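3.2 The letter wall and the sorting table

Of all the parts of the study, the letter wall was the one that people wanted to talk about afterwards, and it is the part we most enjoyed putting together. We had started with a very plain idea. If small things such as pouches, holders and loose items are to be put away on a shared table, does it help to have something bright and readable close by that gives the place a name? In the first round at the Pustetetti craft rooms we had used printed signs, and hardly anyone looked at them. Cut-out letters were another matter altogether. People touched them, read them aloud, straightened them and, in two cases, asked if they could make their own!

The letters were hung on dark cloth. We tried several backgrounds before settling on this one, and the difference was striking even to those of us who had argued for leaving the wall bare. Pale and pastel shapes with a stronger coloured outline stand out very clearly against a dark, matt surface, and the outline does a surprising amount of the work. A light blue letter with a darker blue edge can be picked out at an angle, or half hidden behind someone's shoulder, where the same letter without its edge would melt into its neighbours. We did not insist on straight lines. Mavis Zamora, who cut the first alphabet, felt strongly that a slightly tilted letter looks friendlier, and the comments we collected bear her out (see also Section 4.1).

Work surfaces were kept ordinary. The Broltari tables have bare wooden tops, and we were happy to leave them that way, with cloth nearby and whatever bags and pouches the day's session called for. The bags were soft ones, chosen because they do not hold a shape of their own. A rigid box more or less tells you where it goes, while a soft bag has to be given a place, and that small decision is exactly what we were interested in.

The racks deserve a few words, for they turned out to be the quiet success of the whole set-up. A slotted rack asks for one thing per slot, standing on its edge. Flat items that would otherwise pile up in a corner become a tidy row, and each can be taken out without disturbing the rest. We used racks of more than one size, always on or next to a board, so that there was an obvious working area and an obvious resting area within easy reach of each other.
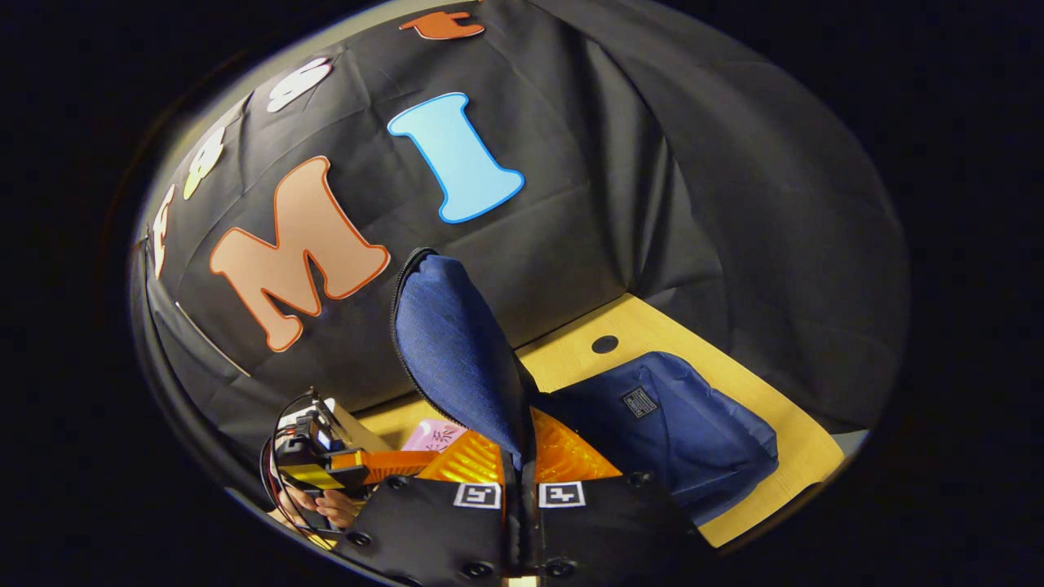
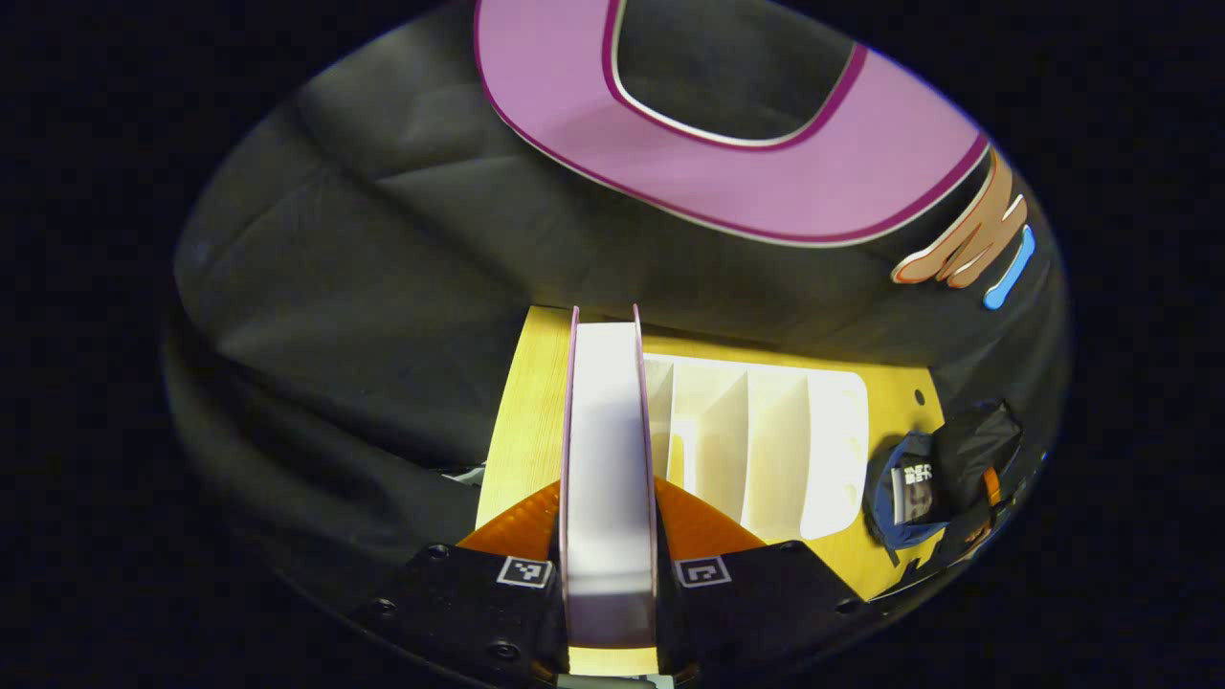 Figure 3. Letters on the dark cloth beside the wooden tabletop (first picture); a white panel held upright in front of the yellow board, with the slotted rack to its right (second picture).

Sessions were held on Wednesday mornings and lasted as long as people wished to stay. Each began with a short chat over tea, in which we explained that there was no right arrangement and that we were simply keen to see where things ended up. Over the whole study we logged 1,127 placements, a placement being any moment at which an item was put down and let go of. Picking something up and setting it back in the same spot counted as a new placement, a rule we adopted early and were glad of later, as these small second thoughts proved to be among the most telling moments in the notes.

Taking part were 69 people, of whom 58 came to more than one session. We are delighted by that second number. Sorting things on a table is not, on the face of it, a thrilling way to spend a morning, and we had planned for far fewer returns. Those who came back tended to have a favourite end of the table by their second visit. Several also had firm views on the bags, which they wanted laid flat with the label facing upwards so that it could be read without lifting anything. We had given no guidance at all on labels. The habit simply spread from one person to the next, and by the later sessions a bag left face down would usually be turned over by whoever passed it.

Colour played a larger part than we had foreseen. When a board in a strong colour was placed on a plain surface, people treated its edge as a real boundary and became noticeably careful about what was allowed across it. Items that belonged to the task went on the board, while personal odds and ends stayed off it. On sessions run with an undyed board of the same size, the edge was crossed freely and the two kinds of thing mixed within minutes. McAlister boards came in only a handful of colours, so we cannot yet say which shades work best, but the general effect was clear enough that two of our note-takers spotted it separately in the same week.

The cloth brought its own lessons. Draped fabric is lovely to work beside. It softens the sound of things being set down and makes a borrowed room feel looked after. It also swallows small objects. Anything that rolled or slid to the edge of a board could vanish beneath a fold, and we added a quick sweep under the cloth at the end of each session. In the end we kept a separate tally of things found this way and left them out of the main count.

One rack design, the Hirkar, was withdrawn after 8 sessions. Its slots were a shade too narrow for the thicker panels, and people who had to push an item home tended to avoid that rack from then on, even for thin items that would have fitted with room to spare. The replacement had wider gaps and was taken up at once. We return to the question of slot width in Section 4.3, together with the sketches that several participants very kindly drew for us of the racks they would like to have at home.

The notes from each session were typed up the same afternoon and checked against the placement log by a second reader. Where the two disagreed, the item was marked as unclear and set aside. This affected only a small share of the log, nearly all of it from the first two sessions, when we were still learning how quickly a cheerful group can clear a table.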